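**Foundation year concept art: how much of the character module is actual drawing? And what goes in the sketchbook?**

posted by **mossandbrass**

Hi all. Got an offer for a foundation year in concept art (games and film) starting September and trying to work out what I've let myself in for. The module list says Character Design is one of the big ones, marked on "development work plus final sheet" and that's about all it says. Emailed the department, got a nice reply with the same sentence in it.

Bit of background. I draw every day but it's nearly all faces. Faces three-quarter view, looking left, you know the ones. Hands hidden in pockets. I can paint a bit digitally, self taught, on an old laptop and a small tablet with one dead button. No 3D at all.

So what I want to know:

- is the sketchbook marked or just something they flick through
- do they mind if it's messy, I have seen some online that look like published books and it has put the fear in me
- do I need to learn 3D over the summer
- paper or digital for the development stuff

Also I've got an idea for a summer project. It's a character called Mavis who runs a ferry repair yard on a made up island, Kandero, and I've been drawing her since I was at school. Would it be daft to bring her along and use her for the module? Or do they set you a brief and that's that. Don't want to turn up with four years of drawings and be told to bin them.

Can't afford loads of new kit so please be gentle on that front. Thanks in advance, sorry for the ramble.

---

**Pirjo Juntunen**

Did a foundation year, then the degree, now doing props and costume design for small games. Typing this on a break so forgive the state of it.

Sketchbook IS marked. Where I was, development work counted for more than the final sheet. People never believe this and spend the last fortnight polishing one painting. Don't. I got a middling mark on my first character because I had 2 pages of thumbnails and then a very shiny picture. My tutor, Pitkänen, turned the book upside down and shook it as if the rest might fall out.

Messy is fine. Messy with notes is better. Write next to the drawing what you were trying, what's wrong with it, where you looked. "Boots too clean", "sleeve would catch on the winch", that sort of thing. A page of ugly silhouettes with one circled and a scribble saying why you picked it does more for you than a neat copy of somebody's armour. The published looking ones online, half of those are redrawn afterwards for the portfolio. Mine was.

Faces. Yes, stop. Sorry. Or not stop but do the rest first. Try this over the summer: draw the whole figure in solid black, no inside lines at all, 9 to a page, small. Then look at them from across the room. If you can't tell who is the captain and who is the cook the shapes aren't doing anything yet. Do a page, have a tea, do another.
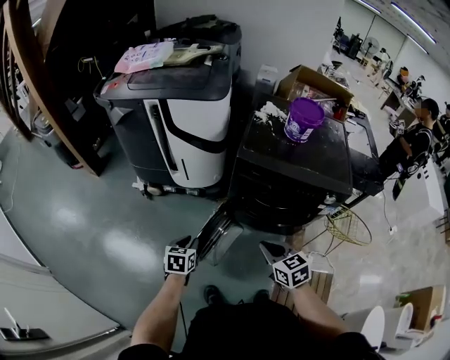
Then hands and feet, working. Draw from life wherever you can, on the bus, in the canteen, people tying laces or carrying stuff. Nobody holds still so you learn to grab the gesture and leave the rest. Ten seconds each, loads of them. And don't throw the bad ones out, date the page and keep going. When you get to the character sheet you'll need front, side, back and a couple of action poses and that's where face-only people come unstuck, I've seen it every year since.

3D: no. They'll teach you whatever they want you to use, and they'll teach it their way. If you're itching then block out a room in something free so you can draw over it for perspective, that's plenty. I did none and was fine by spring.

Paper or digital, either. I'd say paper for the early stuff, you can't undo so you get more bad ideas out quickly, and it's cheap. Any sketchbook that lies flat. A4 if you can, A5 cramps your arm. Biro is fine. Grey marker is nice for the silhouettes, one will do.

On Mavis. Usually there's a brief. Ours was "a trader from a place with no metal" or something close. You can't just drop an old character in, they want to see her being worked out from nothing, and if she arrives finished there's no development to mark. But bring the drawings to the first tutorial, tutors like to see what you do when no one's asked you to. And the yard and the island are useful, if the brief's open enough you can set a new person there. Keep her for your own portfolio.

Gotta go. Shout if you want the reading list, I've got it somewhere.

---

**erkon_fan_art**

just practise anatomy every day and watch tutorials, thats what I did. get a better tablet too the small ones are rubbish

---

**tallowfield**

Not gentle on the kit front that last one! Small tablet is fine, I got through my whole first year on one. Dead button and all.

Agree with most of what Pirjo says, though our course was the other way round on marks, final sheet was worth more. So ask. Don't ask "what's it marked on", you'll get the module blurb again. Ask for the marking grid, they've got one and will normally send it once you've accepted.

Couple of things to add.

Reference. Start a folder now. Not other people's concept art, real stuff. Old work clothes, fishing gear, tool belts, how a strap is fixed on. Museums are good and mostly free. I did 6 visits to the same maritime museum for one jacket, the staff started saying hello. Write down where each thing came from becuase they do ask for sources, and hunting for them the night before hand-in is grim.

Crits. You pin your work up and everyone talks about it. First one is horrible, then it's ok. Take a pen and write down what people say even if you think they're wrong. I went back to mine months later and they'd been right about the hat.

And re old characters, slightly disagree. One girl in my group used hers but aged her up to seventy and redesigned from scratch, with all the working shown. Tutor loved it. Depends on who you get.

---

**mossandbrass**

Thank you both (all three). Did a page of the black silhouettes last night and they all look like the same woman in a coat, so I see what you mean. Will ask for the grid. Pirjo yes please to the reading list if you find it!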